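The case for an untidy snack box

4 min read

March - by Elie Nseir

Every few weeks I pack a box of snacks for someone, usually a niece or a neighbour's child, and every time somebody tells me I should do it properly. Properly means a theme and matching colours. Shops will sell you one ready made, with 11 items sealed under film, and I have bought those too.

I think they miss the point. A child wants to dig. If the wafer is lying across the biscuits and there is a sweet hiding under a packet, the box lasts longer, and so does the afternoon. 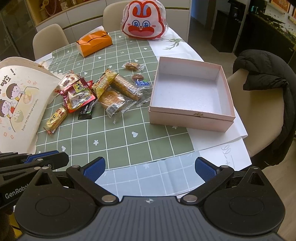

Snacks on the green cloth, the pink box still to fill.

My own method is to put everything on the table first and look at it. Long things go in along the side. Small wrapped cakes go in the corners, where they won't get crushed. Whatever is left over goes in a paper bag, and the bag gets handed over as well.

My friend Walid Masri disagrees. He lines his boxes with tissue and folds it over the top, and I admit they look good on a shelf. But his daughter opened the last one on a Monday and asked if she was allowed to touch it.

Spend the money on the snacks - a plain box will do. Mix the ones they know with a couple they don't. Then shut the lid and give it away before you start rearranging it.

Last updated: March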